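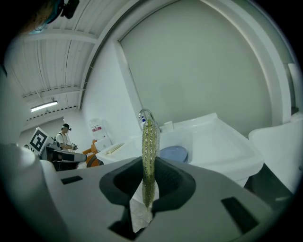

Ok so the sink corner. Been meaning to write this up since I got back from Kandby and it's been sitting in drafts, so quick version, I have to leave in half an hour.

The short story is that the kitchen was the last room to get sorted and the sink was the last bit of the kitchen. Everything lands there. Cups, bowls, chopsticks, whatever vegetable I was halfway through dealing with. I'd wash two things, put them down wet, put more stuff on top of them. Went on like that since November.

What changed – I gave the ledge a job. The wide flat part next to the basin used to be storage, more or less. Dish soap, a jar of pens (why), vitamins, mail. All of it went in a box and then mostly in the trash. Now one small cup is allowed back there. That's the rule. If a second cup shows up it gets washed and goes on the shelf.

Second thing, the tray. Plain white one, got it from Brivley for 2 dollars in the clearance bin. Chopsticks go on it. I used to stand them up in a glass and there was always a gross half inch of water at the bottom, you know the kind. Lying flat they dry way better and I can grab them when I'm cooking. Anju Chaturvedi told me to do this ages ago and I ignored her, sorry Anju.

Third, one bowl lives in the basin. The pale blue one. Sounds like cheating but it's for rinsing. Cucumbers, beans, herbs, anything bumpy that holds dirt. Fill it, swish, dump it on the plants after. My water bill was 103 last time and I would like it not to be. Will report back.

Speaking of bumpy – if you buy the knobbly kind of cucumber, use a soft brush. Fingers don't get in between the bumps. I scrubbed too hard with the green side of a sponge once and took half the skin off, so, soft brush. I have a Clitex one, it's fine, bristles are starting to splay a little. Then I cut a bit off each end and taste it, some of them are bitter at the stem and I'd rather know befor it goes in the salad.

Still not done:

The shelf from Ondieki. It's 80 cm and the space is not. Measured it myself so no one else to blame. Might cut it down, might put it in the hall.

Under the sink. Not talking about under the sink.

Somewhere to hang the dish towel that isnt my shoulder.

Total spent so far is 33 dollars and most of that was the brush and a box of hooks I haven't opened. If anyone has a towel hook that sticks to a damp wall and stays stuck, tell me, the last one fell into the soup.

Ok gone, salad later.

Last updated: Jul 21, 2023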